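# Lab 3: Comparing Grippers on the Two-Arm Bench

Course notes, Manipulation Lab. Instructor: Kirstin MacLeish. Bench contact: Ariel Barredo. 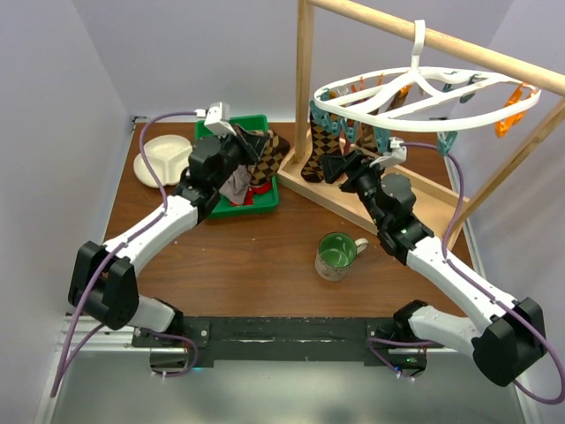
## What the lab is for

You will run the same short set of tasks with different gripper fingers and write down which ones you would pick for handling laundry. Arms, table and software stay the same throughout. Only the fingers change.

The sock task is the main one. Socks hang from clothespins on the oval hanger, and the arms work between the drying rack and the green bin. Cloth is hard for a gripper because it folds, slides and bunches. A finger that does well on a mug may do badly on a sock, so we test both. The mug and the divided plate are your rigid objects.

## Fingers to compare

| Set | Name | Pad | Notes |
|---|---|---|---|
| A | Lollance straight | smooth | Stock fingers. Start with these. |
| B | Gundau soft | ribbed rubber | Wider than A. Bends under load. |
| C | Dagdag narrow | fine texture | Thin tips, good for reaching into folds. |

Spare pads for set B are in the top drawer. There are no spares for set C. If a tip is bent, tell Ariel and go on with the other two sets.

## Before you start

1. Read the bench card and sign the log.
2. Find the emergency stop. Press it once with the arms at rest, then release it and re-enable.
3. Check the cable on each arm. It should have enough slack for the elbow to travel its full range without pulling on the connector at the wrist module.
4. Home both arms, left first.
5. Open and close each gripper. Listen for clicking, which usually means a finger screw has worked loose.

Keep your hands outside the three walls whenever the arms are enabled. To reset objects, put the controller in hold and wait for the status line to read HOLD.

## Changing fingers

Disable the arm first. Each finger is held by 2 screws. Support the finger while you take out the second one so it doesn't drop on the table. Tighten the new fingers by hand with the short key, then run the zero routine in Tullcombe (Tools > Gripper > Zero). If you skip the zero, the width readings will be off for the whole run and you will have to repeat it.

Change both arms each time. Mixed sets are an extra-credit topic and should be kept out of the main results.

## Tasks

Do 3 trials of each task with each set.

**Task 1: Hanging sock.** One arm holds the sock below the clothespin. The other opens the pin or steadies the hanger, depending on the approach you choose. Use the same approach for all sets. The trial is a success if the sock comes away and the hanger stays on the rod.

**Task 2: Sock to bin.** Start with the sock held in one gripper. Move it over the bin and release. A sock lying over the rim counts as half. A sock on the table counts as zero.

**Task 3: Sock from bin.** Pick one sock out of the bin with other cloth in it. Lifting two items together is a failure, even if one falls back.

**Task 4: Mug.** Pick up the mug by the handle and set it down on the left side of the table. Use the low force setting.

**Task 5: Plate.** Lift the plate by its edge, hold for a slow count of five, and put it back. The raised ridges are useful as a second place to grip if the rim slips.

## What to record

For each trial, log:

- finger set and task number
- success, half or failure
- time from first motion to release
- number of regrasps
- commanded force and measured width at the grasp
- one line of plain comment ("slid off the toe," "caught the pin")

Tullcombe saves the joint log by itself. It does not save your comments, so type them in before you press Next.

## Notes on cloth grasps

The width reading tells you less with cloth than with rigid objects. A single layer of sock may read as fully closed. Look at the motor current as well. If the current rises and the width stays near zero, you may have cloth or you may have only finger against finger. Lift a little and check by eye.

Pulling straight down on a pinned sock loads the hanger, and the hanger starts to swing. Most failed runs last term began that way. Pull slowly, or hold the ring with the other arm.

Set B tends to drag neighboring items. Leave a wider gap on approach. Set C can get a tip inside the knit and fail to let go. If this happens, put the arm in hold and free the sock by hand. Do not open and close the gripper over and over.

Watch the rack when both arms are working near it. The posts are easy to forget when you are looking at the fingertips, and the planner only knows about the rack if you load the rack model at startup.

## Reference run

The file `ref_sock.csv` on the course page has 2,578 rows from one complete run of Task 1 with set A. The grasp begins at row 145. Plot width and current against time and mark where you think the sock leaves the pin. Bring the plot to your bench session.

## Write-up

Two pages, one table of results and one plot. State which set you would choose for cloth alone and which you would choose if the same arm also had to handle dishes. These can be different answers. Support them with your own trials, and say how many you had to throw out and why.

Send bench problems to Ariel Barredo and grading questions to Kirstin MacLeish. Groups that need a repeat session should ask before the end of May.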